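Chapter 6
Coming Home: How a Capsule Returns from Orbit

Learning goals
After this chapter you should be able to explain why a spacecraft must slow down only a little to leave orbit, describe the main forces on a capsule during entry, and calculate the change of speed for a simple return burn.

6.1 The smallest push

Many students begin this subject with a wrong picture in mind. They think that a capsule which wants to come home must turn around and fly down to the Earth, as an airplane flies down to a runway. In fact the capsule is already falling all the time. It moves so fast to the side that the ground curves away below it, and therefore it stays in orbit. To come home, it needs only to lose a small part of this speed. The low point of its path then drops into the upper air, and the air does the rest of the work.

We will use one capsule as our model through the whole chapter. It is called Rurnemov, and it carries cargo back from a small station in low orbit. With its load it has a mass of 1,348 kilograms. Its engine burn for return changes the speed by 105 meters per second, against the direction of flight. Please compare this number with the speed in orbit, which you found in Chapter 5. The difference surprises most readers. 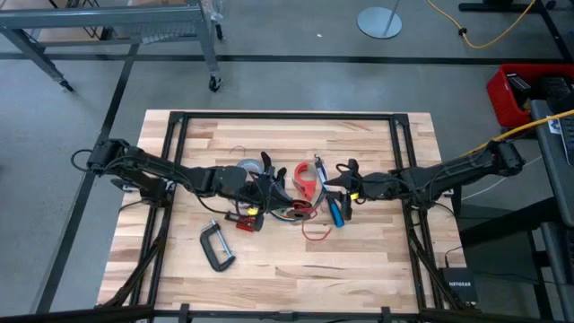
Živko Atanasov objects that this way of telling it makes the return sound too easy. A burn that is small must also be exact, he writes in his letter to the authors, and a capsule which stops its engine a few seconds early may come down in another country. We agree with him, and in Section 6.4 the question of burn errors is treated with more care than in the first edition.

6.2 Three parts of the descent

It is useful to divide the return into parts, although in nature there is no sharp border between them. First comes the coast, when the engine is off and the air is still too thin to be felt. Then comes the entry. The air in front of the capsule is pressed together and becomes very hot, and the heat shield must carry this load. Last comes the parachute phase, when the speed is already below the speed of sound.

The angle of the path at the start of entry is the most important number here. If it is too steep, the slowing is too strong for the cargo and for the structure. If it is too flat, the heating lasts longer, and the landing point becomes hard to predict — this second case is often forgotten by beginners.

The mass also changes on the way down. Rurnemov drops its engine section before entry, and the part that enters the air has a mass of 871 kilograms. In the exercises you must take care which of the two masses you use. 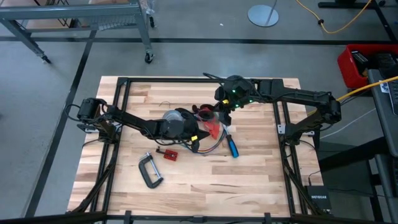 Figure 6.2. Two arms mounted at opposite sides of a frame, reaching inward.

6.3 What we leave out

In the first calculations we treat the Earth as a perfect ball and we ignore the wind. Both choices are wrong, but the errors are small enough for work by hand. The shape of the Earth is added in Section 6.5, and the wind comes in only with the parachutes.

Before you continue, repeat the formula for orbital speed and the formula for kinetic energy. You will need both on the next page.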